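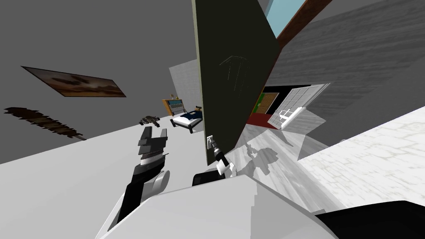

oldhouse_dv
Is 290 too much for one gallon of limewash plus the primer? That's what the Loltdale shop quoted me. I want to do the hallway wall in something very dark, close to the olive black on the tall panel here, with the small white plate (looks like a switch) left as it is. The other walls stay cream. The ceiling is low and I don't want to regret it by October.

mudroom4
Too much. I paid less than half that for Clivero flat in a dark green and it covered in 2 coats. Limewash in a hallway rubs off on coats and bags.

tessellate
It only rubs off if you skip the sealer. Mine has been up for 4 years with a dog in the house. I do agree the price is high.

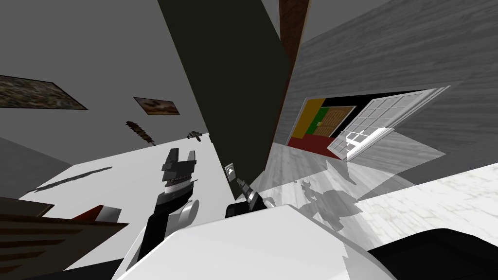 The other thing is that dark limewash dries a lot lighter than it looks in the bucket. Do a test patch and leave it overnight before you buy the full amount.

mudroom4
Sealer takes away the chalky look, so then you've paid extra for flat paint. I don't see the point.

oldhouse_dv
Fair. Does white trim look too harsh next to a color that dark?

ogola307
Paint the trim the same color. I did mine white first and redid it - every scuff showed. A white switch plate is fine, they're cheap to swap later.

tessellate
I'd keep the trim white in a low hallway. All dark feels like a closet.

oldhouse_dv
Getting a sample pot first. Will post the patch when it's dry.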